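Lerkilside Household Tool Lending Records

README and data card, version dated 12/7/23

Summary

This data set contains records of hand tools and small household equipment lent to residents by the Lerkilside public lending service. It holds 2,960 loan records covering 300 catalog entries. Each record describes one loan of one catalog entry, from the day it left the desk to the day it was checked back in. The data set is intended for people who study shared ownership, local public services, or the repair of household goods.

The records were exported from the Zeltico catalog system and prepared for release by Kaede Kamata. Questions about the contents should be sent to the records office at Lerkilside, which also keeps the list of known errors.

Contents of the package

loans.csv – one row per loan
catalog.csv – one row per catalog entry
condition_notes.csv – free-text notes made at check-in
codes.txt – the meaning of all short codes used in the other files

All files are encoded in UTF-8 and separated by commas. The first line of each file gives the column names. Empty fields mean that no value was entered; they should not be read as zero.

Main columns in loans.csv

loan_id: a number assigned at export. It does not match the number printed on the borrower's receipt.
entry_id: links to catalog.csv.
branch: either JUN (Jundholm) or MIC (Michiels Street).
days_out: whole days between checkout and check-in. A loan returned on the day it was made has the value 0.
renewed: Y or N. A loan renewed more than once is still marked Y, and the number of renewals is not available.
late: Y or N, measured against the due date after any renewal.
note_id: links to condition_notes.csv when a note exists.

What counts as a catalog entry

A catalog entry is whatever is lent under a single label. A stepladder is one entry. A case of hand tools is also one entry, regardless of how many pieces it holds, and the pieces have no labels of their own. Users who wish to study individual tools will find them named only in the contents column of catalog.csv, as plain text in the order in which staff listed them. Spelling in this column has not been made uniform, and "tape measure," "measuring tape," and "tape" all occur.
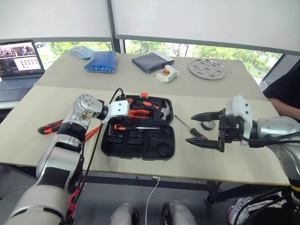
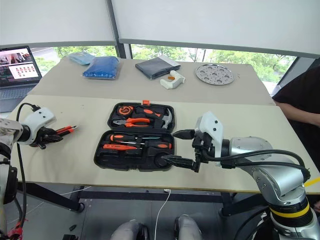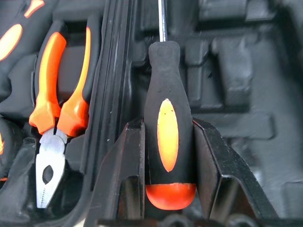 Hand tools and a black plastic tool case.

Condition notes

Of the loans in the data set, 1,716 have a condition note. At the Jundholm branch a note was required for every return beginning in May of the second year of collection. At Michiels Street it remained optional throughout. The share of loans with a note therefore differs between branches for reasons unrelated to the state of the items, and the two branches should not be compared on this point.

Notes were typed at the desk and are short. Names, telephone numbers, and street addresses have been removed and replaced with the mark [removed]. No note is longer than 200 characters, which is the limit of the entry field. Longer notes were cut at that length by the system, and the remaining text was not kept.

Known problems

Loans that were never checked in are missing from the export altogether. The data set cannot be used to estimate how many items were lost.

A small group of garden tools changed entry numbers when the catalog was moved to Zeltico. Both numbers appear in catalog.csv, and the column replaced_by gives the later one.

The days_out column includes days on which the branches were closed. Loans made just before a holiday closing will look longer than usual.

Uses that are not supported

Borrowers are not identified in any file, and loans by the same person cannot be linked. Attempts to identify borrowers from dates or condition notes are prohibited under the terms of use. The records should also not be used to rate the quality of particular makers, as items were bought at different times and many had been donated used.

Terms and citation

The files may be copied and shared for any noncommercial purpose, provided that this README is kept with them. Please cite the data set as: Lerkilside Household Tool Lending Records, prepared by Kaede Kamata. Corrections are welcome and will be listed in codes.txt with the next version.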